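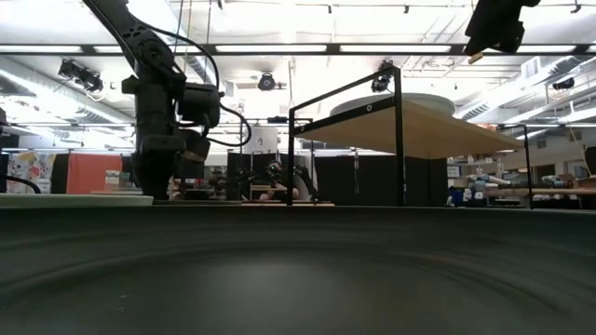 Shared workroom in Skirgate opens again with new tables

The shared workroom on the upper floor of the Skirgate building is open again after the summer works. Members could return in the last part of August, and the evening hours started again in September. The room has new worktops in dark grey, black metal frames with wooden boards fixed on them above working height, and better light over the tables.

The room was closed for longer than it was planned. At first the works should take only the quiet weeks of July, but when the old tables were taken out, the floor under them was found to be uneven, and in one corner it was soft enough to press down with a foot. This part had to be opened and repaired before anything heavy could stand on it. The Skirgate office informed members by letter and offered them space on the ground floor during this time. A number of them accepted, although the ground floor is colder and the doors there must be closed at six.

The new worktops were supplied by Purnach, a joinery workshop which has made furniture for the building before. They replace the tables that came with the room when it was first rented out. Those tables were of different heights, and where two of them met there was always a step, so that long pieces of material could not lie flat. Members complained about this for years. In the answers to a questionnaire last winter, flat and equal tables were asked for more often than anything else, even more often than heating. Roughly 105 people returned the questionnaire.

The colour was discussed a good deal. The old tops were white, and members who draw, or who work with small pale parts, said that they lost things on them all the time. Against this, some of the sewing group feared that a dark top would make the room gloomy. Two samples, one dark and one pale, were put out on the landing in spring, and everybody who passed could write an opinion on a sheet of paper beside them. The dark one was preferred. It has a matt surface, which should be more comfortable for the eyes under strong light, but it still gives back a soft shine when a lamp is directly over it.

The frames are the part of the room that is most new to the members. They are made of thin square tubing, painted black, and carry a board of light wood above the table. The idea came from a member who had seen something similar in a print shop. Things which are needed often can be put up there, and the worktop stays free. The workroom asks that only light things are placed on the boards, and that nothing is hung from the crossbars before the office has been asked. A notice with the permitted weight will be put on the wall next to the door when it comes back from the printer.

All the metal parts were made by Arkach, whose workshop is in the same street. The firm also made the handrail on the back stairs two years ago. It measured the room in May, and again in July after the floor had been repaired, because the level had changed a little. The second measuring delayed the frames, but it saved the fitters from cutting anything on site, and the neighbours below were spared a week of noise.

The tables and frames together cost £3,665. The greater part was paid from the money that members give each time they book the room, which had been put aside for this purpose. The rest, £1,356, came from the sale of the old furniture and from the spring market in the yard. The floor was paid separately by the owner of the building. The price of a booking will stay the same until the end of the year, and the office says it will give notice in good time if it has to be raised after that.

Not everything is finished. The new sockets on the window side are working, but their covers have not been delivered, and this side should be used with care. The tool cupboard is still standing in the corridor. It will go back into the room when the wall behind it has been painted, and until then the key can be asked for at the office, as before. The coat hooks have been moved closer to the stairs. Several members have already gone home with the wrong umbrella, and the office has a small collection of them.

There are a few changes to the rules as well. Cutting must be done on a mat, also for small pieces. Hot glue and soldering are allowed only when a protective board is under the work, and these boards are kept on the trolley near the sink. Marks on the worktops should be wiped with a damp cloth and a drop of soap. Stronger cleaners have been taken away from the room, and members are asked not to bring their own. Work which must stay on a table over the night has to carry a label with a name and a telephone number. Without a label it will be moved to the shelf in the corridor in the morning.

The café Sangkhawat, on the corner opposite, has agreed to keep its offer for people who book the room. Members who show their card receive tea at the lower price until four in the afternoon. Soup is included again from October. Cups may be carried over to the workroom, but they should be returned the same day, and they may not be put on the wooden boards.

Bookings can be made at the office on the ground floor or by telephone in the mornings. The early evening hours are already quite full for October, especially for model making and for the group that repairs lamps. There is more space before noon. People who are not yet members can come and see the room in the first week of the month, between ten and twelve, and do not need to book for this. The entrance is from the yard, and the bell for the upper floor is the lower one of the two.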